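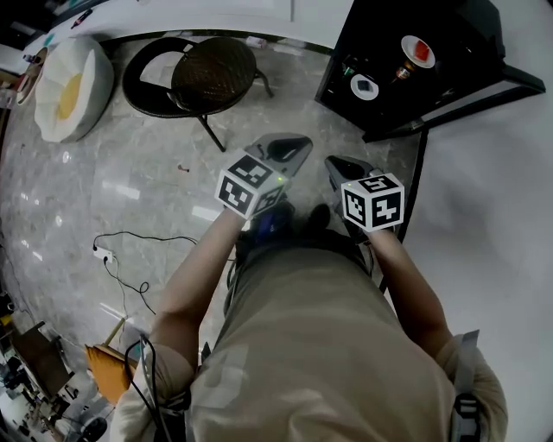
Nollau Scrum Trainer, 11-week test

The Nollau is a single-station scrum machine aimed at clubs that cannot store or tow a full seven- or eight-pad sled. It takes one prop or hooker at a time, with a second player bound alongside if needed. We used it from June until the end of preseason with the front-row group at Rurcombe, a squad of 26, on grass and on a rubber indoor surface.

Construction

The base is welded box steel, painted, with two shoulder pads on a sliding carriage. Pad height is set by a pin with seven positions. The lowest is low enough for a short hooker in a proper flat-back position. The highest is wasted on anyone we coach. Resistance comes from a coil spring backed by a hydraulic damper, and the damper is the part that separates this unit from cheaper ones. On the older Dusach machine the pads rebound as soon as the player eases off, which teaches players to lean. The Nollau returns slowly, so a player who loses leg drive drops his chest and feels it at once.

The gauge is a plain dial, marked to 2000 newtons in steps of 500. A peak needle stays up until it is reset by hand. The steps are too coarse for tracking small gains in a single player. For comparing left and right shoulder it is adequate, provided the pads are zeroed first.

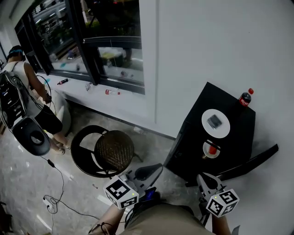 On grass the base holds well if the spikes are fully driven in. With wet turf and a heavy tighthead we saw the rear edge creep backward over a long set, and the fix was a second player standing on the rear plate. Indoors the spikes come off and rubber feet go on. This takes a 17 mm wrench and more patience than it should – two of the bolts sit behind the damper housing.

In use

Setup from the trailer takes two people. The pads are firm, wider than on the Dusach, and did not split at the seams. Samah Ouazzani, who runs our forwards sessions, preferred short holds of five seconds with a full reset between them, and the slow carriage suits that pattern. It suits repeated fast hits much less well. If the carriage has not come all the way forward, the next engagement starts with reduced travel and the reading is low.

The Hosoda trainer handles fast hits better, but its pads cannot be set at different heights, and it has no gauge at all.

Faults

One height pin bent in the third week and was replaced under warranty. The damper needed topping up once. The supplied manual covers assembly only and gives no oil grade.
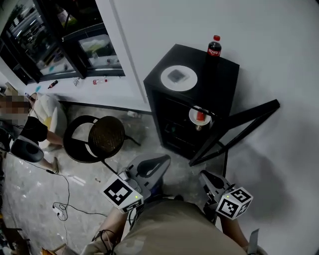 Verdict

A sound choice for body position and steady drive work with one or two players. Clubs that mostly train the hit should look at the Hosoda. Order spare pins with the machine.

Reviewed August 2003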